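wk 3 notes, kitchen skills evening class, Bungate site. 2018-05-02. typed up fast, sorry about spelling

**Topic: buying and storing for a small kitchen (stock, dates, waste)**

- last week = knives, holding, sharpening. Not going over it again, see handout 2
- tonight all about what happens before you cook

## 1. Why bother with stock rotation

First in, first out. Old tins to the front, new ones behind. Everybody knows it, hardly anyone does it at home.

Gridley café figures (from the worksheet): 781 portions sold in the month, 56 thrown away. Work out the waste as a percentage: 56 over total made, NOT over sold. Total made = 837. Comes to 6.7%. Half the room divided by 781, check yours.

Where the waste came from:

- bread, mostly ends and Monday leftovers
- salad leaves, bought in bags too big
- cooked rice kept too long
- cheese ready grated in tubs. Dries out, goes mouldy quicker than a block. Buy the block, grate what you need

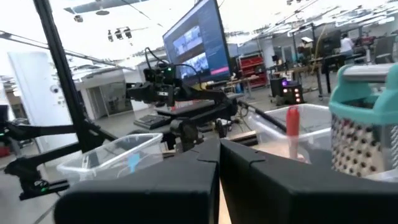 ## 2. Dates

Use by = safety. Don't eat after it, even if it smells fine. Meat, fish, ready meals, bagged salad.

Best before = quality. Biscuits, tins, pasta. Usually ok after, use your sense.

Display until = for the shop, ignore.

Once opened, the label rule beats the date. "Eat within 3 days" means three days even if the use by is next week. Write the day you opened it on the lid.

Freezing: any time up to and including the use by. Label it with what it is and when it went in. Defrost in the fridge, overnight for most things, then eat within 24 hrs.

## 3. Fridge order

Top to bottom:

1. ready to eat, cooked meats, leftovers with a cover on
2. dairy
3. raw meat and fish, bottom shelf, in a tray with sides
4. veg drawer, wash before use not before storing

Fridge at 5C or under. The dial numbers are not degrees!! Get a thermometer.

Leftovers: cool and in the fridge inside two hours. Big pan of stew won't cool in time, split it into shallow tubs. Big joints the same, slice them up first.
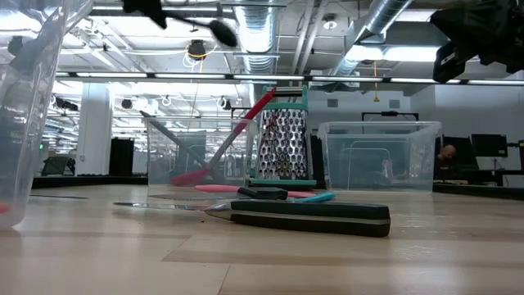 Rice is the one to watch. Cool within the hour if you can, eat the next day, reheat once only and till steaming all the way through. Spores survive the first cooking so reheating doesnt make old rice safe.

## 4. Ordering

Par level = the amount you want on the shelf just after a delivery. Order = par minus what you've got.

Milterier sheet, flour row: par 40 kg, count 16, order 24. Then round UP to whole sacks, 8 kg sacks so three exactly. Do the sugar and oil rows yourself.

Count at the same time each week, before the delivery goes away, same person if poss. Ketilsson order pad is in the folder, one pad per pair, dont write on the top copy.

## For next week

- worksheet 3, both sides
- keep a bin diary for seven days: what, how much, why
- bring one reciept from a normal food shop
- storecupboard section is chapter 4 in the booklet, skip the box on bulk buying, prices are out of date

August re-sit list is on the door, put your name down if you missed the hygiene test.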